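Paying to Breathe in Company

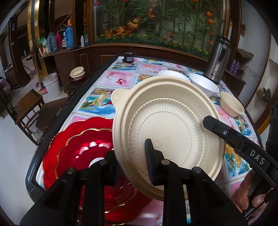 Put the price aside, one regular at the Clurard breathwork evenings told me, and ask whether people walk out lighter than they came in. Most of them do, in her view, and a skeptic who has never lain on the mat should keep quiet.

Well, I have lain on the mat. I did the 5-evening course in April and I slept well after three of them. I also sleep well after mowing the lawn. What bothers me is everything that gets piled on top of an hour of slow breathing in a warm room with other people, which I would happily recommend to anyone.

At Clurard the breathing is called the Verkoment method, and it comes in 2 levels. The first level releases what the body has stored. The second releases what the first one stirred up. I asked how a student knows she is ready for level two and was told that she will feel it. The residential week costs $1,395, meals included, and you sign up for it while still lying down, more or less, with the singing bowl going.

The leaflet says the practice draws on ancient sources. Which ones? Molirus, the outfit that trains the teachers, lists four continents and not one book. I don't doubt that people have been breathing on purpose for a very long time. I doubt that their reasons for doing it can be boiled down to a weekend certificate.

There is also the matter of what gets said when it doesn't work. A woman on my course cried through the third session and was told she was resisting. She might have been sad. She might have wanted to go home. Up to 50 people share that hall on a busy evening, with a single teacher at the front.

Teach the breathing, charge for the heating and the teacher's time, and leave my stored grief out of it until I bring it up.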